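手持夹爪教学套件 Bestach 双手版(社团与竞赛用)

阅读时间:约 4 分钟

这套东西最早是给我们自己社团做的。那时候 Iwona Wróbel 刚接手高年级的机器人兴趣班,想让学生在写一行代码之前,先用手体会一下“夹爪到底能感觉到什么、又感觉不到什么”。市面上的成品要么太贵,要么拆不开,学生拿在手里跟拿遥控器差不多,玩两下就放回盒子里了。于是她和 Tomos Dafis 在 Griffiths 工作室的工作台上一版一版地改,改到第 11 版,才觉得可以放心交给别的学校。您现在看到的 Bestach 双手版,就是那一版的样子,后来只动过几颗螺丝的位置。

夹爪的手指是深灰色的方块形夹垫,内侧是平面,转轴孔里嵌了黄铜色的衬圈。我们特意没有把结构藏进外壳里:学生一边捏,一边就能看到连杆怎么走,哪里松了也容易发现。参加过竞赛的老师大概都有体会,比赛前一晚最怕的就是“不知道哪里坏了”,所以能看得见的地方,我们尽量都留给您看。

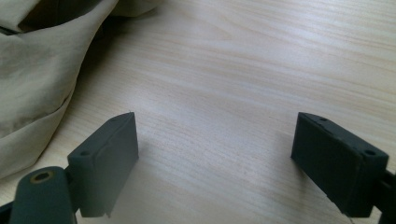 两指张开时的夹垫,螺丝孔在顶面。

说到练习内容,很多老师第一反应是搭积木、放杯子,这些当然可以,而且我们也建议从这些开始。可是真正让学生安静下来、认真琢磨的,往往是布料。积木夹歪了还是积木,衣服夹歪了就变成另一个形状,下一步怎么走全得重新想。随套件附赠的 Brekato 课程手册里,衣物折叠占了 10 个课时,从毛巾一路做到带抽绳的裤子,中间还穿插了几次小组互评,请务必留出时间,孩子们互相挑毛病的时候学得最快(也最热闹)。

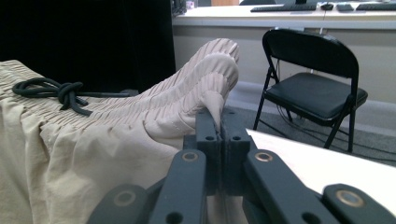 捏布料的诀窍在于先想好要捏多少。捏得太浅,一抬手就滑;捏得太深,下面那一层也跟着起来,折线就不直了。Alun Wynne 带初学者时,总让他们先练“起脊”:两指并拢,把腰头附近的细褶提成一道窄窄的布脊,夹在中间,停住,看看旁边的布有没有被一起拽走。黑色抽绳打的那个松结最好留在夹爪够不着的一侧,像这样横在腰头上就很好,等学生手稳了,再把它挪到中间当作难题。这一步看着简单,我们自己练了很久,Alun 到现在还说他左手不如右手。

双手版比单手版多出来的,除了另一只夹爪,还有一本配合练习册,由 Tomos Jarman 编写,他给它起了个名字叫 Ukov 练习,里面的图也是他自己画的。册子里的动作分“同时”和“先后”两类,建议两类都做,不要只挑学生喜欢的那一类。
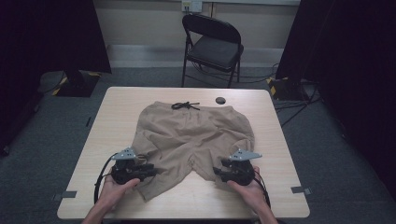
双手配合最容易出问题的是起手的位置。不少学生急着去夹,两只手一前一后伸过去,布还没提起来就已经斜了。我们的做法是先把短裤平铺好,腰头朝外,裤腿朝着自己,两只夹爪分别来到两条裤腿靠下的位置,指尖相对,停一拍再往下。两条裤腿铺得不一样长也没关系,左边长一点、右边短一点,正好让学生判断该先理哪一边。Iolo Skyrme 喜欢在这个时候让全组数一声“停”,数完再动,班上的成功率一下子就上来了。另外请留意线缆,两只夹爪都带线,让线从手的外侧走,转腕时会舒服很多。

包装内容:夹爪两只(左右各一),连接线两根,备用夹垫一对,备用衬圈一包,内六角扳手一把,Brekato 课程手册,Ukov 双手练习册。布料和衣物请自备,旧衣服最合适,洗过很多次的那种软硬刚好。

适用对象:中学社团、大学一二年级的项目课、竞赛队的赛前训练。手比较小的学生可以另购窄柄,自行更换即可,拧两颗螺丝。

保修与维修:社团和学校购买享 60 天免费更换磨损件。请不要自己用胶水粘断掉的连杆,寄回来给我们,或者写信要打印文件自己打一个,都行。我们收到过粘得非常漂亮的,可惜转轴也一起粘住了。

本页更新于 2024年10月26日。今年的批次一共 200 套,12 月开始发货,已经登记的社团会优先收到邮件。如果您的社团想先试用再决定,来信时请写明学生人数和桌子的大致尺寸,Iwona 会亲自回复,只是学期中间可能会慢一些。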